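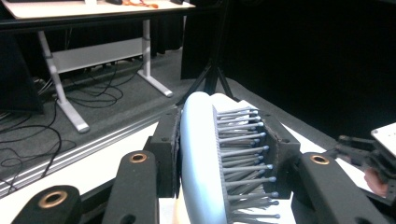

Bontu Gebru thinks these reports should open with the compost, on the grounds that compost is the one part of the program that has never missed a deadline. Fair enough. The compost is fine.

Marsden Organic Growers Network
Progress report to the Witetti Fund
Mar 23, 2024
Prepared by Lærke Gunnlaugsson, program coordinator

Where the money has gone

You gave us a grant to help vegetable farms around Marsden get through organic transition without going broke or quitting. We signed up 18 farms. Three have since left: one sold the land, one decided the paperwork was worse than the weeds, and one stopped returning calls. The remaining 15 have written organic system plans on file, and most of those plans now describe the farm the grower has instead of the farm the grower would like to have. Getting from the first kind to the second took most of the winter.

Training

We held four workshops at the Allach grange hall. Soil testing and cover crops drew well. Seed sourcing drew well. Recordkeeping drew six people, two of whom had the wrong night. We repeated it with lunch and got a full room, so lunch is now a line in the training budget. You will find it under "outreach materials," which was the closest category on your form.

The handout on buffer zones has been rewritten twice. Growers kept asking what to do about a neighbor who sprays on a windy day, and the first version answered with a diagram. The new version has a sample letter to the neighbor and a page for logging wind direction. Bontu wrote the letter. It is politer than the one she wanted to send.

Compost

The shared pile at the Allach site has been turned on schedule and the temperature log has no gaps. We delivered 50 cubic yards to member farms last fall, all of it spoken for before it was finished. Demand this spring is higher and we will have to ration. The proposed formula gives priority to farms in their first year of transition. The farms in their second year have shared their views on this at length.

Cover crop seed

The group purchase was meant to be the easy part. We ordered rye and hairy vetch together to get the bulk price, and the rye came on time. The vetch came late, after some growers had already put rye in by itself and gone on to other things. What was left is in dry storage and will go out in September. The supplier has apologized and given us a $300 credit, good only on vetch.

Records software

Several of you asked how the Amovent trial is going. Five farms are using it for field and harvest records. Two like it. Two print out the screens and keep them in a binder -- the binder being what they had before. The fifth has a teenager who does all of it and is, by some distance, our best recordkeeper. We would like to run the trial through one full harvest before asking you to pay for more seats.

Behind schedule

The mentor visits. Each farm was supposed to get two by now and most have had one. Our mentors are certified growers with farms of their own, and we planned the second round for a stretch when they were all starting transplants. That was our mistake. The visits have been moved to after the main planting, and mileage money for them is unspent and still in the account.

We also owe you the soil test comparison. The samples are at the lab. The lab says they are in the queue.

Requests

Permission to move the unspent mileage into the next reporting period, and a category on the form for lunch.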